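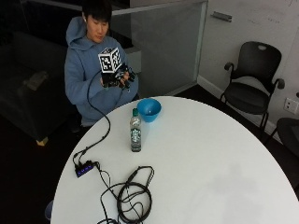
The Glove Is Fine. Sell Me the Afternoon.

Jiteo sells a hand-tracking kit for people who teach robots by doing the task themselves. You get a sensor glove assembly, a marker cube that rides on top of it, a USB hub, cables and a year of the recording software. The price is $2,729. I think the kit is good and I think the company is selling the wrong part of it.

The tracking is as accurate as I need. The glove reads the fingers, the cube tells the cameras where the hand is, and the software joins the two. We ran it against the older Imitmont setup for most of August, on the same tasks, mainly picking up bowls and bottles and putting them down somewhere else. Jiteo's recordings needed less cleanup. Finger positions drifted less over a long session, and when the cube left the view of one camera the others picked it up with no visible jump.

What the price does not cover is the time before the first good recording. The glove has to be put on, the cube has to sit square, the cable has to reach the hub with enough slack that the arm can move, and then each finger has to be calibrated. The printed guide says 12 minutes. Adebayo Bassey, who did most of our sessions, got it down to that by the third week. New people took far longer, and one of them gave up and went to lunch.

The cable is my main complaint. A black cord runs from the hand to the hub, and more wires run on from there, and on a table of any size they end up in a coil that has to be kept out of the work. After a while people learn to reach in a way that protects the cord. A robot trained on those recordings learns the same careful reach. You can fix some of it with clips and a longer lead, but the clips are not in the box. At this price they should be.

Ikechukwu Isah, who runs the training side of our group, disagrees with me. He says a wired glove never dies halfway through a session, and that he would take a cord over a battery every time. I see the point. We lost almost 415 recordings last year to a wireless product from Erum that dropped out without warning. Still, a company that chooses a wire should take charge of where the wire goes – a sleeve guide, a clamp for the table edge, anything.

Then there is the service plan. For $1,000 more, Jiteo will send someone for an afternoon to set up the cameras, fit the glove to each person and leave behind a saved profile for every hand. It is listed at the bottom of the order page under "extras," below the spare cable. We bought it late, after doing the work ourselves, and it was worth more to us than the software. The fitter moved two cameras and changed the strap on the glove. Setup times for new people fell by half.

That visit ought to be the product. A small lab buying its first kit will lose more than $1,000 in wages working out what the fitter already knows. Olatunji, the reseller we use, now quotes the two together as one price, and I would like to see Jiteo do the same on its own site.

If you already have someone who knows marker tracking, buy the bare kit and a bag of cable clips. Everyone else should ask for the visit before the glove ships, and ask for the profiles in writing. Ours were missing two people, and it took a second call to get them added.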